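Wistiso Party to Hold Open Debate in Cutdale After Being Left Off Regional Stage

CUTDALE — The Wistiso Party will hold its own public debate at the Mottram Hall in Cutdale on Tuesday at 7 p.m., the party announced today. Candidates from every party on the regional ballot have been invited, along with independents.

The announcement follows the decision by organizers of the Dodance Forum to limit their televised debate to parties that already hold a seat on the regional council. Under that rule, three of the six parties running this June will not appear.

"Voters in this region are being asked to choose among six parties and will hear from three," the party said in a statement. "We asked for the same 90 seconds per answer as everyone else. We were told the format was final."

The Wistiso Party is running candidates in 12 of the region's 17 districts. In the last regional election it finished second in Cutdale East, 695 votes behind the winner.

Format

The Tuesday debate will run for two hours. Each candidate will have two minutes to open and one minute to close. The questions will cover bus service, rent, water rates and the future of the Dodance road bridge. The last half hour is set aside for questions from the floor, which will be drawn by lot from cards filled in at the door.

A moderator with no party membership will run the clock. Microphones will be switched off when time is up — this applies to the host party as well.

Two parties had accepted the invitation as of this morning. One has declined, citing a scheduling conflict, and the others have not yet replied. Chairs will be kept on the stage for all invited parties until the doors close.

Request to the Dodance Forum

The party has also written to the Dodance Forum asking it to publish its entry rules at least one month before any future debate. It is asking that parties running candidates in more than half of the districts be included, whether or not they hold a seat. The Forum has confirmed that it received the letter.

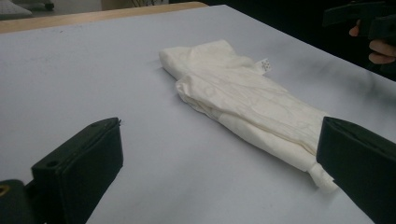 A folded white garment on a light-colored tabletop.

Attendance

Mottram Hall seats 500. Admission is free and no tickets are needed. Doors open at 6:15 p.m. The hall has step-free access from the parking lot on the north side, and a hearing loop is available in the first four rows.

A full audio recording will be posted on the party's website the next morning. Reporters who need a power outlet or a seat near the front should contact the party's press office by noon on the day of the debate.

Media contact: Press Office, Wistiso Party, Cutdale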